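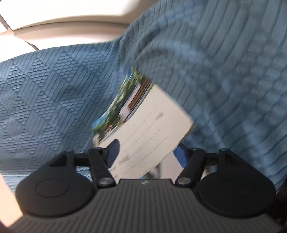

Binding Coils and Combs: Questions We Get

Which one do I need, coil or comb?

If you want the pages to fold all the way around to the back, get coil. If you expect to add or remove pages after your boss has "one small change," get comb. Comb spines open up again on the machine. Coil has to be unwound, and you will be finding little plastic tails in the carpet until June.

What size should I order?

Measure the stack with the covers on, pressed flat with your hand, then go up one size. A spine that is slightly roomy turns nicely. A spine that is an exact fit turns like a rusty gate. Our size chart is on every product page, directly under the photo everybody scrolls past.

How many sheets will the Luneo punch take?

The hand-lever Luneo is rated for light office use, which in our shop means small bites of regular copy paper. Card covers go through one at a time. If you have to stand on the lever, you have too many sheets in.

Will Lidine coils fit holes punched on my old machine?

Count the holes per inch before you order. Lidine coils come in one spacing only, and it is printed on the carton. Send us a punched sheet if you aren't sure. Please don't send a photo of a punched sheet taken from across the room. We have tried, and we can't.

What's in a box?

Coils come in boxes of 100. Combs come in boxes of 100 up to the middle sizes, and 60 after that, the fat ones being mostly air.

Do you have a price break?

Yes, it starts at 2,501 pieces. We know. The number was inherited with the business, and the order software has defended it ever since. Mixed colors count toward the total, mixed sizes don't.

Can I get a color that isn't on the list?

Stubbs, our supplier for custom colors, will match most things given some 30 working days and a physical sample. "Sort of a sad teal" is not a sample.

My holes are too close to the edge. What now?

Move the depth guide back a notch and punch a scrap sheet. Do this before the real job. For pages already punched, the Stisby reinforcing strips will hold, though they look like exactly what they are.

Can I return an opened box?

Unopened, yes, for full credit. Opened, ask for Aroha Tapsell in the office and be nice about it. Crimped coils stay with you.

Do you sell the crimping pliers separately?

We do. They are listed under Hand Tools, next to the spare comb trays.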